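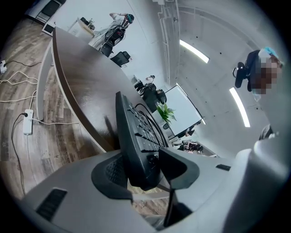
Dernière modification de la page : 2025-11-04

Il faut que je vous raconte la visite chez Wikach pendant que j'ai encore tout en tête ! Depuis le temps que je demande si une machine saura un jour ranger mon bureau à ma place, j'ai enfin pu poser la question à des gens dont c'est le métier. La société avait ouvert ses portes en octobre, sur inscription, par petits groupes de neuf. On s'attend à un hangar, à des cages jaunes, à des gyrophares. En fait on entre dans un plateau de bureaux tout ce qu'il y a de plus ordinaire, avec des fauteuils noirs, une plante verte bien portante, des multiprises au sol, et on se dit qu'on s'est trompé d'étage.

C'est Nabila Menon qui nous a reçus. Elle travaille sur ce qu'elle appelle « les petites corvées » : débarrasser un plan de travail, remettre une chaise en place, passer une lingette là où traînent les miettes. Le chapitre du jour, c'était le clavier. Un clavier noir, avec son fil, tout bête, qu'il faut prendre et dresser sur la tranche pour pouvoir nettoyer dessous. Vous faites ça sans y penser, en tenant votre café de l'autre main. Pour une pince à deux doigts, c'est un petit monde de difficultés, et j'ai adoré qu'on nous les explique une par une.

L'objet est plat, donc il faut trouver un bord à saisir. Il est long, donc il pivote dès qu'on le prend loin du milieu. Les touches s'enfoncent quand on serre au mauvais endroit. Et puis il y a le câble ! Irfan Raju, qui s'occupe des logiciels, m'a avoué que c'était sa bête noire : un fil n'a jamais deux fois la même forme, il s'accroche au bord du bureau, il tire dans le mauvais sens. « Donnez-moi une tasse, je suis content. Donnez-moi une tasse avec une ficelle, je rentre tard », dit-il.

Côté matériel, les deux doigts ne se ressemblent pas, et c'est le détail qui m'a le plus plu. L'un porte un coussinet sombre, souple et texturé, l'autre est une mâchoire lisse et anguleuse. Pour apprendre le geste à la machine, ce sont d'abord des humains qui le font, pince en main, encore et encore. Nabila parle de 2000 essais pour le seul chapitre du clavier, répartis sur 49 postes de travail différents, histoire que le logiciel ne se contente pas d'apprendre par cœur un bureau en particulier. J'ai pu essayer à mon tour. Eh bien, on se sent très maladroit ! Avec deux doigts et aucune sensation au bout, j'ai fait tomber le clavier deux fois avant de réussir à le redresser – et j'étais ridiculement fier.

Alors, est-ce que ça marche tout seul ? Un peu, oui. Le bras autonome qu'on nous a montré dans la salle voisine, baptisé Aso, a pris un clavier sans fil, l'a relevé, l'a reposé. Lentement, avec une hésitation au moment de lâcher qui a fait rire tout le groupe. Avec le fil, il a renoncé. Juwita Khoo, venue comme moi en curieuse (elle gère l'entretien d'un immeuble de bureaux), aurait signé tout de suite pour une machine capable de faire 150 postes dans la nuit. On lui a répondu franchement qu'il faudrait attendre, et que personne dans l'équipe ne voulait donner de date.

Moi, je suis ressorti enchanté. Il y a quelque chose de très réjouissant à voir des ingénieurs se passionner pour la poussière sous les claviers, et je ne regarde plus mes propres mains tout à fait de la même façon.

Côté pratique : la visite est gratuite, comptez une bonne heure et demie, et posez vos questions pendant les essais, l'équipe adore ça. Les prochaines inscriptions passeront par la page de Wikach. Si vous y allez, demandez à voir le chapitre du linge, que nous n'avons pas eu le temps de faire, et racontez-moi en commentaire !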